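In Praise of the Kitchen Table

August 2026

I have owned four desks in my adult life and loved none of them. I have owned one kitchen table, and I'd carry it out of a burning house.

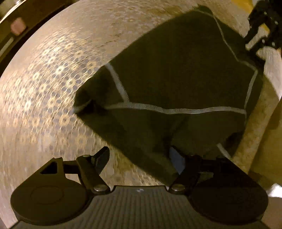
My case is a simple one, and I've been making it to anyone who'll stand still long enough. If you have room in your home for one good, big, solid piece of furniture, make it a table, put it where people walk past it, and then do everything on it. Eat on it. Pay bills on it. Fix the lamp on it. Let the kids glue things on it. Stop saving it for company!

We moved into our apartment in Beluleo Court six years ago with a folding card table and two chairs, and for a while that seemed like plenty. It wobbled if you cut bread on it. You couldn't leave anything out, so every jigsaw puzzle and every tax return had to be packed up by dinnertime. I didn't notice how much we weren't doing until we replaced it.

The replacement came from a shop called Zupan, on the far side of town, the kind of place where the secondhand furniture is stacked three high and you have to ask for help getting anything down. It was big and ugly-legged and very heavy, and somebody had sanded one end of the top and then apparently lost interest. I still haven't sanded the other end. I paid less for it than for the van we rented to bring it home.

Within a week we were living differently. I know how that sounds, but I mean it in small, ordinary ways. My daughter started doing her homework there, at the sanded end, while I chopped onions at the other. My husband, who had always carried his laptop off to the bedroom, began staying put after supper. Friends who dropped by to return a casserole dish sat down and stayed until eleven. You don't invite people to sit at a card table, somehow. At a real table they just sit, and they put their elbows on it, and then the talk gets going.

I think a lot of us have been sold the idea that every activity needs its own place. There's the desk for work, the counter for cooking, the breakfast bar for breakfast, the craft corner for crafts, the island (if you're lucky enough to have the square footage) for leaning on with a glass in your hand. Walk through any new building and you'll see it. Our neighbors across the landing moved here from one of the Skemaris developments, where the floor plan gave them a "work nook," a "snack ledge" and no spot anywhere for six people to eat soup together. They ate on the couch for two years. They're lovely people and they have terrible backs.

Now, I understand why builders do it. A table takes up floor, and floor costs money. A ledge can be bolted to a wall. But a ledge faces the wall too, and so does everybody sitting at it. A table turns people toward each other. You can be doing completely separate things – one of you sorting buttons, one of you reading the paper – and still look up and say something, and get an answer.

The usual objection is mess. If you do everything in one place, it piles up, and then you have to clear it before every meal. Yes! You do. I've come around to thinking this is one of the best things about it. A desk in a spare room can stay buried for a year. I once found a parking ticket on mine from the previous summer. The kitchen table gets cleared every single evening because the food is coming, and so the mail gets opened and the library books go back in the bag. It's the only filing system I've ever kept up.

The second objection is damage, and here I'd ask you to be brave. A table that gets used will get marked. Ours has a pale ring from a hot pot, a row of little dents from the June when we were cracking walnuts with a hammer, and a blue stain that I'm told was going to be a volcano. I used to put down a cloth to hide them. These days the cloth lives in a drawer, and when my sister's kids come over they go straight to the walnut dents and run their fingers along them.

If you're in the market for one, I have opinions. Buy it bigger than you think you need, as long as you can still open the oven. Buy it used. Kneel down in the store and look underneath, because that's where you'll see whether it's held together with proper joints or with hope. Lean on a corner with your whole weight. Avoid glass unless you enjoy wiping. Avoid a high shine as well, which makes people nervous about their cups. Check that the crosspiece, if there is one, leaves space for the knees of the tallest person you like.

Chairs matter much less. We have a set of nothing: two from Zupan, a piano stool, a bench my husband put together from an old bed frame, and a pair of folding ones that come out on holidays. Nobody has ever refused supper over it.

And give it decent light. We hung a plain lamp over ours, quite low, on a long cord from Ekby Hardware, and it did more for our evenings than any other thing we've bought for the place. The rest of the kitchen goes dim, dirty pans included, and there's a bright patch in the middle with everyone's hands in it.

My grandmother's table, the one I measure all others against, seated eight and regularly held thirteen. She rolled out dough on it in the morning and cut dress patterns on it in the afternoon, and when she'd had enough of us she dealt cards on it and beat us all without mercy. When she died, the family argued politely about the clock and the good dishes. The table went to a cousin with a barn before I'd thought to ask. He uses it for seedlings. I went out to see it last spring, all covered in trays and potting soil, and I was ready to be sad, but it was plainly in use and standing dead level, and we pushed the tomatoes down to one end and had our lunch on it.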